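Elberg snack room meeting, minutes
Dec 23, 2021
Notes by Kirsty Fairweather

Present: Rawiri Maihi (ran it), Ewan Mahuika, Ataahua Trevaskis, Wiremu Lowther and me. Wiremu came in partway through item 2 with wet shoes and went out again to move his car, so if he's missing from a vote that's where he was.

I said I'd do the notes this time and I type the way I talk, sorry. Tell me if I got something wrong and I'll fix it before they go in the binder.

1. Notes from the October meeting

Read and okayed. Ataahua wanted one change – the October notes say we agreed to throw out the old juice pitchers, and what we agreed was to throw out the one with the split handle and keep the rest. Rawiri has the corrected copy. The pitcher in question is still under the sink. Ewan took it out to the trash on his way to get more coffee, so that's one thing done before we even started on the list!

2. Cups

This took up most of the evening and I'm not even a bit sorry, I've been waiting months to talk about cups.

Where we are right now: kids bring their own, or they don't, and then they use whatever is in the cupboard, and what's in the cupboard is a mess. There are paper ones left over from the fall open house, a few heavy mugs that came from somebody's office, and the tall tumblers that tip over if you look at them. Ewan bought a sleeve of 1,000 paper cups last year and we've been working through them ever since. He'd like it written down that they were a very good price. So written.

Ataahua's idea is to stop using paper for everyday snack and go to small plastic cups, the short kind that a five-year-old can get a hand around. She'd borrowed a couple of samples in different colors and passed them around the table. We filled them with water, we knocked them off the counter (Rawiri did this with a little too much enthusiasm), and we drank out of them. Wiremu thought they were too small. Ataahua pointed out that he isn't five. I liked them a lot. They sit low and they don't have that rolled lip that traps milk.

Then we had the color talk. Ewan wanted a mix so that each kid could have a color of their own. I was for that at the beginning, it sounds so cheerful, but Ataahua has worked in a room that did it and she said every single snack started with an argument over who got yellow. So, one color. We went back and forth between blue and green and landed on blue. Blue shows up really well on the white tables, and you can spot one that's been left behind from the door. Green was my pick and I lost fair and square.

Price: Lerkent has them at 69 cents apiece if we go in with another group on the order. Rawiri is going to ask the people at McKinnon next door whether they need any. If they don't, we'll buy them at the regular price and live with it.

Agreed: small blue plastic cups for everyday snack. The paper ones get used up at parties and that's the end of paper. Heavy mugs are for grown-ups and move to the shelf by the coffee maker.

Ewan to place the order. Rawiri to talk to McKinnon first.

3. Labels on cups

Short one. Do we put names on? Wiremu said tape, Ataahua said tape comes off in the wash and ends up in the drain, and she has personally pulled it out of the drain. I suggested paint pens. Nobody had strong feelings about paint pens.

Agreed: no names. A clean cup comes off the tray, a used cup goes in the tub, and whoever is on snack runs the tub through at the end. If a kid puts theirs down and can't tell which one it was, they get a fresh one.

4. The white tables

Wiremu has been wiping these down on his afternoons and he's not happy with them. The white tops are lovely and bright, and they also show every drop of grape juice ever spilled in this building. He's tried the Clarilel spray from the supply closet and says it does fine on crumbs and sticky stuff and not so fine on marker. He ended up going over one corner with baking soda paste and a soft cloth, and it came up nicely. He'd like everybody to please not use the green scrubber on the tops. There are already dull patches near the window and he knows who you are (it was me, once, in September, before there was a rule).

We talked about table covers. Ataahua found some wipeable ones and I thought they looked great, but Rawiri remembered the last set, how the edges curled up and cups went over whenever somebody leaned on a corner. We'd rather have a bare top and a cup that stands flat on it. No covers for now. We might come back to it for painting days.

Also, where the cups go on the table. It sounds picky, I know! But most of the spills I see happen when a cup is right at the edge next to an elbow. Ewan puts his tray down in the middle and has the kids reach in, and his table is always drier than mine. I'm going to copy him. We're all going to try setting cups out a bit in from the edge before the kids sit down, and pouring only to halfway. They can always ask for more.

Agreed: soft cloths only on the white tops. Wiremu to put a stack of them in the drawer under the sink and take the green scrubbers out of that drawer altogether. Cups in from the edge, half pours.

5. The cupboard

We've got 22 kids signed up for after the break, which is up from the fall, and the cupboard isn't working. The cups are on the top shelf and the vinegar is on the bottom shelf, and if you were designing it on purpose to be annoying you'd do it just like that.

Ataahua drew a plan on the back of the agenda. Cups and bowls go on the low shelf where the bigger kids can help set out. Napkins and the trays go in the middle. Anything with a warning on it goes up top behind the latch. Serving stuff we only get out for parties goes in the tall closet in the hallway, if we can get the folding easel out of there, and that depends on Ewan, whose easel it is.

Ewan says the easel will be gone by the time we're back.

Rawiri asked if we should get rid of the lidded bins while we're at it. I like the bins. Wiremu likes the bins. Ataahua does not like the bins, she says things go into them and are never seen again, and then she opened one to show us and pulled out a bag of birthday candles and a single mitten, so I guess she's got a point. We'll keep two of them and she can have the others for her art supplies.

Agreed: Ataahua and I will redo the cupboard before the kids come back. Bring a step stool.

6. Sheet for new helpers

Rawiri would like a page taped up inside the cupboard door so that anybody who comes in to cover a shift can do snack without calling one of us. I've started it. What I've got so far is where the cups are, how to wipe the tables, what goes in the tub and what doesn't. I read out my draft and people had changes, mostly that it was too long (fair, I put in a paragraph about bananas). The cup part is the one we agreed on word for word, so I'm putting it in here and it'll go on the sheet the same way.

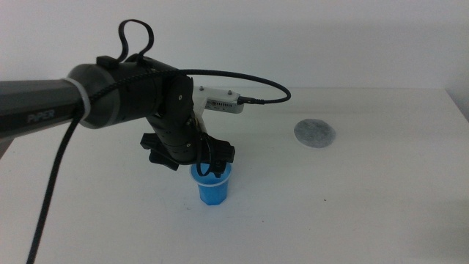

Can the small cups go in the dishwasher?

Top rack only, upside down, on the regular cycle. Let them air dry on a tray before you put them away.

Wiremu would like a line about not stacking them while they're still damp, they stick together and the kids can't pull them apart. I'll add it. Ewan asked for a line about the tub being for cups and spoons only, with no apple cores in it. Adding that too. I'm leaving the banana paragraph out and I'd like some credit for that.

7. Money

Rawiri went through it quickly. There's enough in the snack budget for the cups and the cloths without touching what's set aside for the spring picnic. Ewan is owed 17 dollars for the last run of crackers and apples and had lost the receipt. He found the receipt in his coat while we were still on this item. Rawiri paid him back out of the envelope.

8. Anything else

The faucet in the snack room drips if you don't push the handle all the way to the right. Rawiri has told the building people twice. He'll tell them again.

Ataahua would like the radio back, whoever has it.

Wiremu asked whether we could do hot chocolate on the first day back. Big yes from everybody. We had a small side discussion on whether the new cups are okay for it and decided we'd do it lukewarm, in the leftover paper ones, which uses some of those up as well. I'll get the cocoa. Somebody else needs to get the milk, and I've got a blank next to that on my notes, so if it was you please say so.

To do

Rawiri – ask McKinnon about going in on the cup order, then let Ewan know. Faucet.
Ewan – order the blue cups from Lerkent. Move the easel.
Ataahua – cupboard with me. Take the extra bins home.
Wiremu – soft cloths in the drawer, green scrubbers out. Write down the baking soda thing so the rest of us can do it.
Kirsty – cupboard with Ataahua, finish the helper sheet, cocoa.
Milk – ???

Next meeting is after we've had the new cups for a couple of weeks, so we can say how they're going. Rawiri will send something around. There was gingerbread left at the end and I took it home.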